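April, nearly midnight

What a good evening! I finally got the old workstation open on the big table, the one Oddur Kjærgaard let me have when they cleared out the back office at Kotmont. It has been sitting under my desk for 12 weeks and I kept telling myself I needed a free Saturday-sized chunk of time. All I needed was a mug of tea and 2 hours after dinner.

I love how these machines are put together. Everything inside has a bright blue bit to grab - the clips, the plug ends - so even I can tell what is meant to move. Seo-ah Moon came by with dumplings and ended up staying the whole time, reading me bits of the service manual in her best radio voice. We got to the second processor section and she made me stop and just look at it for a minute. It really is handsome in there, all that ribbed silver metal and the square copper-colored top of the CPU sitting in its dark socket. 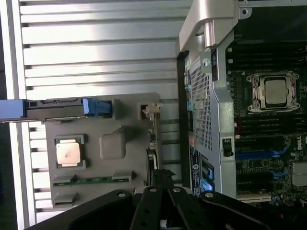
Do I have to buy a matched pair of memory sticks for the second processor?
Matched is the safe way to go, and the manual wants both processors to get the same amount, so I'll order a full set of four and be done with it.

Ye-rin So texted that the shop near Lemar has used memory for 32 a stick, tested, with a return period. I'm so tempted to go over first thing! My whole budget for this was 155 and I've hardly touched it (the thermal paste was a gift from Laurențiu Bălan, who buys it like other people buy gum).

Still to do: clean the dust out of the front fans, find the long screwdriver, ask Oddur if he remembers the old password. I want to use it for the family videos, all those tapes Dad had copied, and maybe let it run overnight on the big ones. Seo-ah says I should name it. I'm thinking Cha.

Went to wash up and my hands smelled like metal and dumplings. Bed now, alarm set for seven.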